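Lument Boxes: data card

A collection of photographs of retail boxes, the small stiff kind that phones and phone accessories come in, with notes on how each one closes. Maintained by Rehema Nyanda. Packaging notes by Gizella Simon, who has opinions about tuck flaps and was allowed to keep most of them.

What's inside

1,000 photographs of 213 boxes. Every box has a folder, and every folder has a notes.txt, even when the note says "it's a box." Lid types are listed in lids.csv. There are 9 of them, down from a draft list that treated "annoying" as a separate type.

Fields in lids.csv

box_id: matches the folder name
lid_type: lift-off, sleeve, drawer, hinged, etc.
fit: loose, fair, tight, or Bora (see below)
condition: as received, dents included

"Bora" is named after the shelf where we keep boxes whose lids slide down so slowly that you can go and make tea. Please don't rename it to "very tight." We tried that in May and the loader fell over.

Surfaces

Most boxes were photographed on a tabletop. Wood grain is left as it came, with no color correction, so an orange-brown table stays orange-brown. If your model decides that phones grow on trees, crop tighter. 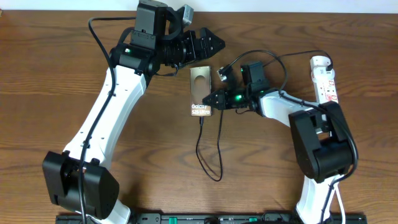
Smartphone box, upright, on the wooden tabletop.

Upright boxes are filed under stand/ and boxes on their backs under flat/. A box leaning on another box goes in flat/, by a ruling of Gizella's that is not open for appeal.

Known problems

Folders lau_01 and lau_02 hold the same box. One of them was supposed to be deleted, and each of us thought the other had picked which.

The Burkel set has no side views – the sides were covered in price stickers and we lost patience.

Files are sorted in batches of 500. The second batch has better notes than the first.

Corrections go to Rehema. Include the box_id, please.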